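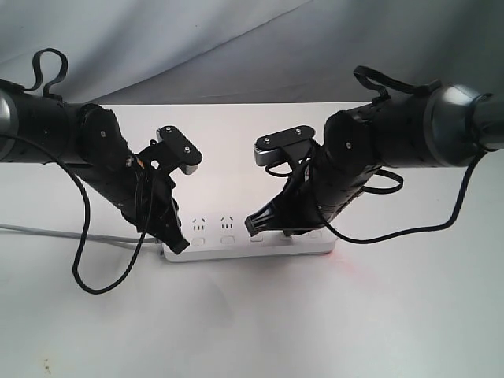

Where should a power strip live? On top of the desk, where you can reach it without getting on your knees.

I know that goes against most of what gets written on the subject. The usual advice is to hide the thing. Screw it to the underside of the desk, drop it in a cable box, push it behind the filing cabinet and forget about it. I followed that advice for 8 years, in two apartments and one rented office on Ekmont Street, and I think it's bad advice.

A hidden strip gets used badly. You can't see which plug belongs to the lamp and which to the monitor, so you pull the wrong one. You can't see the dust either. When I moved out of the Ekmont office in November I took the strip off its screws and found a phone charger I had replaced two years earlier, still plugged in, under a gray mat of lint. I had been stepping over its cord the whole time.

People hide power strips for looks, and I understand that. A catalog desk has a laptop, a plant and no wires at all. But a desk is a place to work, and work takes electricity. We don't hide the stapler. A plain white strip on a white table hardly shows anyway, and if it does show, fine – you know where it is.

My landlord sold me on an under-desk tray once, a Woslow, and it held everything just as the box promised. It also meant that every time a visitor wanted to charge a phone, I crawled. 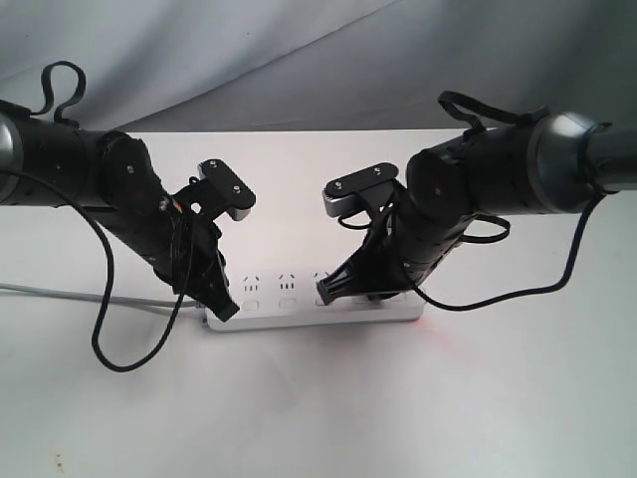
Jiahui Pan wrote to me after an earlier version of this ran in the building newsletter and said that a strip on the desk is one spilled coffee away from trouble, and that she would take the lint over the coffee any day.

She has a point, and I don't have a full answer to it. I keep my cup on the left and the strip on the right, toward the back, and I don't let the two trade places. Anyone with small kids or a cat should probably ignore me and keep the tray. Floors have spills too, though, along with mops, chair wheels and feet.

What I would ask of anyone setting up a desk is to put the strip on top for a month before buying anything to hide it in. Keep the cord along the back edge so it doesn't cross your work. Unplug what you don't use. If you still hate the sight of it after that, the trays will be in the store, and the screws come in the box.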